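Rutherford Robotics Club
Minutes of the general meeting, September 2026

The meeting opened with a quorum. The March minutes were approved with one correction: the spare battery cost was entered under the wrong line.

Budget. The club has $1,217 in the account. Dues for the fall term are 80 percent collected. A request for $923 to replace the Wanon motor controllers was discussed. Members asked for a second quote before voting. Tabled.

Hullix competition. Registration is open. The club will enter one team in the household tasks division. The rules now allow 3 attempts per task, with the best one scored. The team will keep last year's base and put its time into the arm.

Software. The Steline branch was merged. Two members still get the timeout error on startup and will post their logs. Anyone changing the gripper settings has to write it in the shared notebook, including small changes.

Chair task. The arm group reported on moving an office chair by its armrest. They are working on the left armrest first. Discussion on whether to grip near the front of the pad or farther back. No decision. The group will try both and bring numbers to the next meeting. 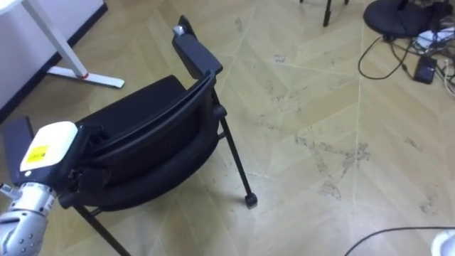
Chair task: robot hand at the left armrest.

A member asked that the floor be swept and the cords moved off to one side before the next practice. Agreed.

Action items
Arm group: compare grip positions, write up results.
Purchasing: second quote on motor controllers.
Software group: collect startup logs.
All: unpaid dues by the next meeting.

Other business. The storage cabinet key is to be returned to the front office after each practice. Adjourned.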